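Wurkulstead Garment Handling Set

This release contains 124 demonstrations of hanging tasks, recorded with two handheld grippers. Each gripper carries a marker cube used to recover its pose.

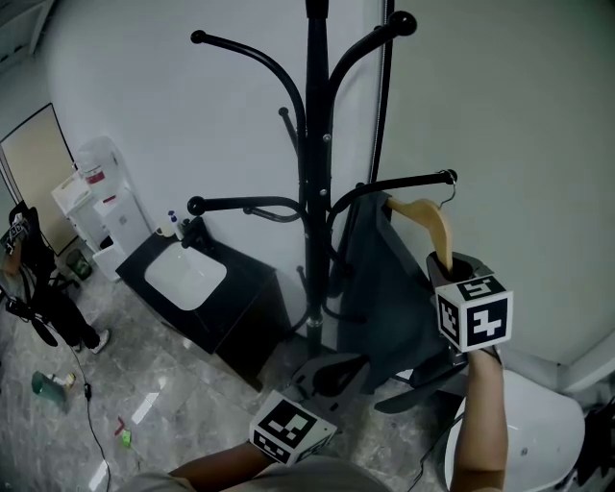

Episodes are stored one per folder, with left and right gripper tracks in separate files. Failed grasps are kept and labeled. Version 2 corrects the time offsets reported in May. Questions should be sent to the Flikano data office.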